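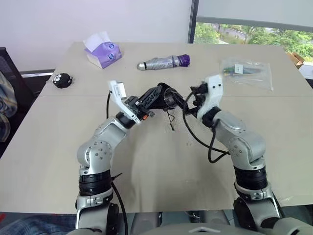 A user at Rasenach wrote to us that the planner is fine until both arms hold the same thing, and then it behaves like two people who do not talk to each other. Most of the messages we receive on this subject say something similar, so the questions on two-arm handling come first on this page.

Indwood Motion – Frequently Asked Questions
Version 3 of the planner and the Itis perception module

Why do both arms stop when only one of them has a problem?

When you set the task mode to "shared object", the two arms are treated as one closed chain. A fault on one side is then a fault for the whole chain, and both controllers go to hold. If the arms work on separate objects, please use "independent" mode. In this mode the second arm finishes its current segment before it stops.

Can I plan for soft or folding objects, such as an umbrella, a towel or a bag?

Yes, but with limits. The planner does not simulate cloth. It takes the object as a rigid core with a soft margin around it. For a folded umbrella the core is the shaft and the margin is the canopy fabric. A strap that hangs down is usually outside the margin, and you should add it by hand in the object editor if you want the arms to keep away from it. We know this is not comfortable. A better model is planned, but we do not give a date for it.

What is the soft margin measured in?

Millimeters, from the surface of the core. The default is 23. Make it larger for loose fabric. If you make it too large, the planner will report "no grasp found", as the fingers can not come close enough to the core.

How do I hand over an object from one gripper to the other?

Use the Handover block. It has four steps: approach, double hold, release, retreat. During the double hold both grippers are closed, and the force controller keeps the internal force under your limit. Set this limit before the first run. Many users leave it empty, and then the software takes the limit from the weaker gripper in the configuration file.

My handover works in simulation but on the real robot the object is twisted. What is wrong?

Please check the calibration between the two arm bases. An error of a few millimeters is not visible when each arm works alone, but in a double hold it becomes a twisting force. Run the two-arm calibration again with the Tiedemann board, and wait until the joints have reached their working temperature. In our own lab we calibrate on Friday afternoon after a full day of motion, and this gave us better values than in the morning.

Itis does not find a black object in the grippers. Can I help it?

Black objects are difficult, more so if the gripper or the arm is also black. There are three things you can try:
Turn on "mask own robot" so that the links are removed from the image before segmentation.
Raise the exposure in small steps. Fabric folds need some contrast.
Give a text prompt with more detail. "Folded umbrella" is better than "umbrella" when a second one lies on the same table.

Do I have to clear the table before I start?

No. Objects which are not part of the task are kept as obstacles. Clear plastic is the exception, since depth cameras often see through it or see reflections. Draw a keep-out box around a plastic bag, or take it away.

Are gripper cables considered in collision checking?

Only if you add them. In the robot editor choose Attachments, then Cable, and enter the two end points and the free length. The planner makes a tube shape from this. It is a little pessimistic – some motions will be refused which are possible in reality.

How many samples should I give the planner?

The default is 3,000 for each arm. In shared object mode we recommend to keep this value and raise the time limit first. On our reference computer, 70 percent of the handover problems in our test set are solved before the first restart.

Where are the logs?

In the project folder, under runs. Every run has its own folder with the plan, the forces and the perception masks. If you write to support, please send the whole folder and not only a screenshot. Also tell us which task mode was active, because the log from older versions does not contain it.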